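I taught a robot to put cups away (sort of)

02/05/2025

If you walked past the old print shop in Dodum this week and saw a grown adult squinting at a screen and steering a pair of black gripper fingers toward a plastic cup, hi, that was me.

Kinnear, the little workshop that moved in last year, has been inviting people in to help teach its arms how to tidy up. I signed up for an hour and stayed for almost 3. You don't write any code. You hold a set of handles, the arm copies what your hands do, and the whole thing gets recorded so the software can learn from it later. One run through the job is called a demo, and they want 200 of them before they start training. My share was 30. I got through 13 that were good enough to keep.

The job sounds silly when you say it out loud: cups on a table, a teal bin, get the cups in the bin. My first try I came in way too fast and shoved a cup clear across the tabletop. The second time I squeezed before I was lined up and it popped out sideways like a watermelon seed. The woman at the next station was doing it one-handed (show-off) and told me to quit looking at the arm and just watch the view from the wrist. That helped a lot! Your brain sort of decides the fingers are yours after a while, and then you go home and reach for a coffee mug very, very carefully.

They also ask you to mess things up between runs. Tip the cups over, stand one on its end, push a couple together. If every demo starts out the same way, the arm only learns that one way, and it gets lost as soon as somebody bumps the table. 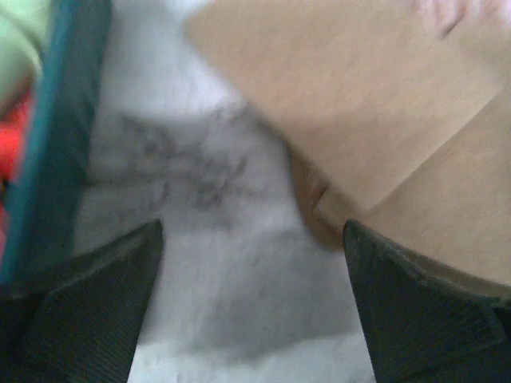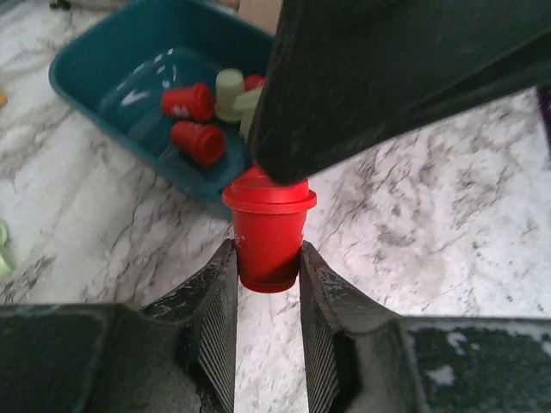

Cups, seen from down at the gripper:

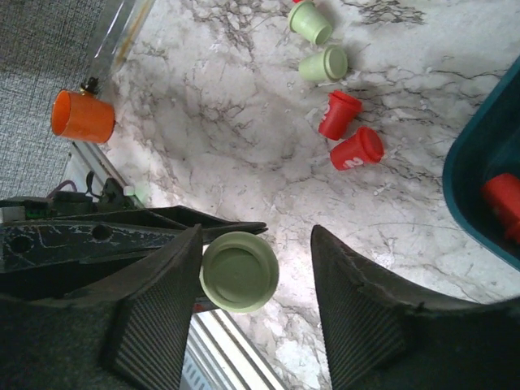
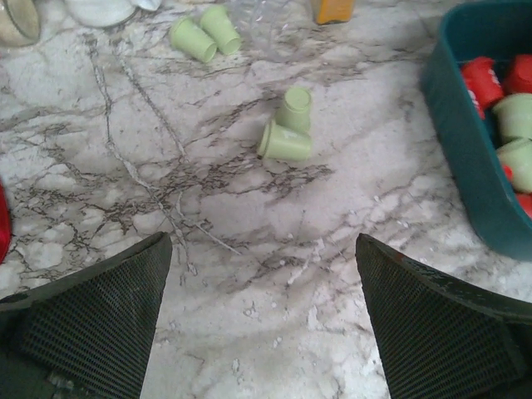 I asked if the slow, clumsy runs were any use and was told that slow is fine, but stopping halfway to think is a pain, because the arm will happily learn to stop and think too. So now I plan the whole move before I touch the handles. My shoulders were killing me by the end.

The software side is being done with Seleck, and if the cups go well they want to move on to folding dish towels in July. I've already put my name down. Sessions are free, there's a sign-up sheet by the front door, and you should wear sleeves you can push up, since mine kept catching on the handles.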